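Drip tray (coffee equipment)

A drip tray is a shallow removable container that sits under the spout of a coffee machine and catches spilled coffee, rinse water and the last drops that fall after a cup is taken away. It is usually covered by a slotted or perforated plate, called the grate, on which the cup stands. Drip trays are found on espresso machines, capsule machines, bean-to-cup machines and some single-cup drip brewers. Ordinary carafe brewers mostly do without one.

Contents
1 Construction
2 Capacity claims
3 Cup clearance
4 Cleaning
5 See also

Construction

Trays are made of molded plastic, enameled steel or stainless steel. The grate may be stamped metal or plastic with a metallic coating. Sales literature often calls the second kind "steel-look," a term that tells the buyer very little, and the coating tends to wear first where cups are dragged across it.

A raised lip runs along the edge of most trays. Manufacturers describe it as a guard against overflow. It does help when the tray is carried level to the sink, but a full tray will still spill if tilted, whatever the shape of the lip. Some models add a float, a small colored piece that rises through the grate as the water level goes up. Floats stick when coffee residue dries around them, and a float that has not moved should not be taken as proof that the tray is empty.

Capacity claims

Stated capacities are hard to compare. Some makers measure to the brim and others to the underside of the grate, and few say which. The Fostwood countertop brewer was sold with a tray "for 70 rinses," a figure for which no test method was given. Tiina Kettunen, writing in a household equipment newsletter dated 06/11/2023, filled the tray after 9 rinses on the default setting. The maker's revised leaflet, issued the following April, dropped the number and advised owners to empty the tray "regularly."

Alodero and Koutsoukos both list their trays by volume. This is more useful, although neither company explains whether the volume was measured with the grate in place.

Cup clearance

The distance between grate and spout decides which cups will fit and how much the coffee splashes. A short glass under a high spout splashes more than a tall mug. Several machines have a folding shelf or a reversible tray to raise small cups, and these are often promoted as improving crema or flavor. Khôi Phùng compared 6 machines with the shelf up and down and reported less mess on the counter, but no difference in taste that drinkers could pick out. The test was small and has not been repeated.

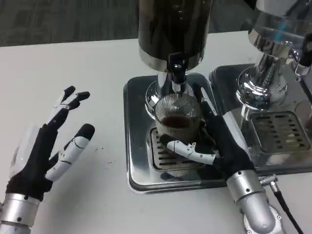
A ribbed glass cup on the slotted grate of a square stainless-steel drip tray, with the spout directly overhead.

Cleaning

Most instructions call for the tray to be emptied daily and washed with warm water and dish soap. Whether it can go in the dishwasher depends on the finish, and coated grates are usually excluded. The "self-cleaning" label on the Toltance series refers to the brewing path only. The tray on those machines collects the rinse water and has to be emptied by hand like any other.

See also

Coffeemaker
Portafilter
Descaling
Knock box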